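How to Clean an Air Purifier Before the Room Starts to Smell Like One

02/07/2022

My Zakley ran for 468 days before I looked inside. I don't recommend this as a schedule, but it did teach me where the dust goes.

What you need: a bucket, a soft brush, a cloth, a vacuum with a narrow nozzle, and 30 minutes you were going to waste anyway.

Step 1. Switch the purifier off and unplug it. Pull it away from the wall and clear the top, which in most homes has become a shelf.

Step 2. Vacuum the grille from top to bottom. Go along the slits — going across them just packs the fluff in deeper.

Step 3. Take out the pre-filter and check the manual. If it's washable, use lukewarm water and no soap. Never wash a HEPA filter. It will look cleaner and work worse, like my first car.

Step 4. Wipe the casing with a damp cloth. Wring it out first, over the bucket and away from your wood floor.

Step 5. Let the pre-filter dry for a full day, then put everything back and reset the filter light.

Repeat every 4 weeks. I have mine down for November.
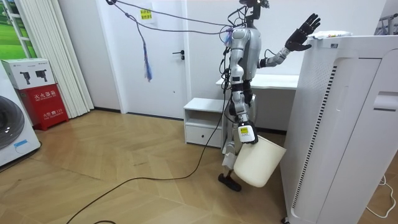

A tall white purifier with its long side grille, and a bucket close by.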